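Das Wunderwasser von Skurton

I.

Damir Đorđević glaubte dem Prospekt kein Wort. Hundert Meter unter Skurton, stand da, liege eine Quelle, die Gelenke heile, den Schlaf bringe und, gegen Aufpreis, das Gedächtnis. Abgefüllt von der Firma Allix, die Flasche zu 60.

»Wer hat das gemessen?«, fragte er am Schalter.

»Das Institut Takagi.«

»Und wer bezahlt das Institut?«

Die Frau sah auf die Uhr. Er kaufte zwei Flaschen, eine für die Mutter, eine zum Nachprüfen.

Die Mutter trank und stand am Morgen vor ihm, ohne Stock. Das bewies gar nichts. Sie hatte den Stock schon im Februar dreimal vergessen, wenn es Kuchen gab.

»Du bist wie dein Vater«, sagte sie. »Der hat auch dem Regen nicht geglaubt.«

Also fuhr er mit der zweiten Flasche in die Stadt, zu Zundent, drei Treppen hoch, Zimmer 117. Dort sollte man ihm sagen, was drin war. 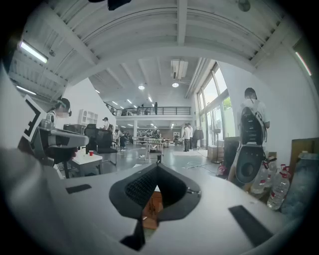
II.

»Leitungswasser«, hieß es am Nachmittag. »Ganz ordentliches.«

Damir nickte. Auf der Treppe fiel ihm ein, dass er auch Zundent nur aus einem Prospekt kannte. Er schraubte die Flasche auf, roch daran und trank sie bis zur Haltestelle leer.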